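Felt desk pad

A felt desk pad is a flat piece of felt laid on a table to protect the top or to give small items a soft place to sit. Sellers like to trace it back to the baize writing tables of 1750, but the link is thin – covering a table with cloth is far older, and few makers offer any source. Claims that felt "improves focus" have even less behind them.

Most pads are plain rectangles. Arched and half-round shapes are also sold, usually at a higher price and with less usable area.

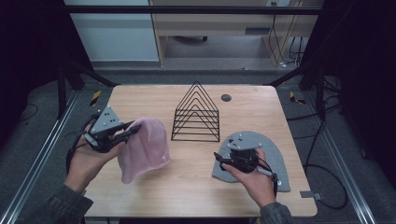 Gray arch-shaped felt pad on a light wooden tabletop, with a triangular wire rack and a pink knitted item.

Wear is the weak point. Felt has no weave to hold it together, so rubbing raises fuzz and pulls fibers out of the surface. The maker Holteck rates its pads for 32 months of daily use, a figure that has not been checked by anyone outside the firm.
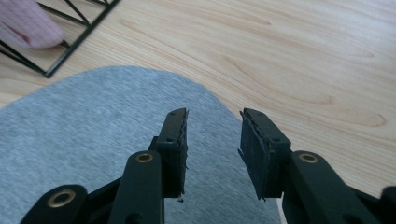 Leonor Antunes disputes the gloomy view of wear, arguing that a thick pad brushed now and then will outlast the desk under it.

Filed under: Desk accessories | Felt | Articles needing better sources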